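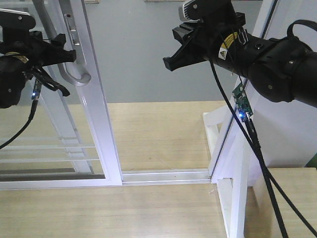

I've been using Halás for two months now to keep track of the films I watch, and I've grown terribly fond of it. My friend Despina Enache put me on to it after a matinee in Purnesdale, when neither of us could remember whether we'd already seen the second half of the double bill (we had!).

You give each film up to 3 stars, write a few lines, and it files everything by director.
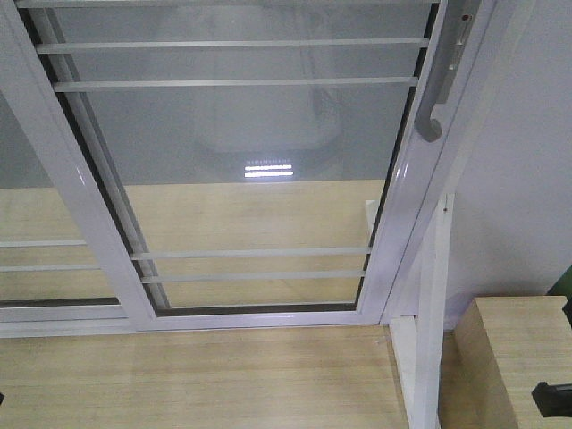

The search is lovely and quick, even with 200 titles in there, and it found a couple of old festival shorts I'd quite given up on. My one grumble is that **reviews stop at 100 words**, and I do like to ramble – my piece on *Olasby* took three goes to squeeze in. I'd still tell any keen filmgoer to try it.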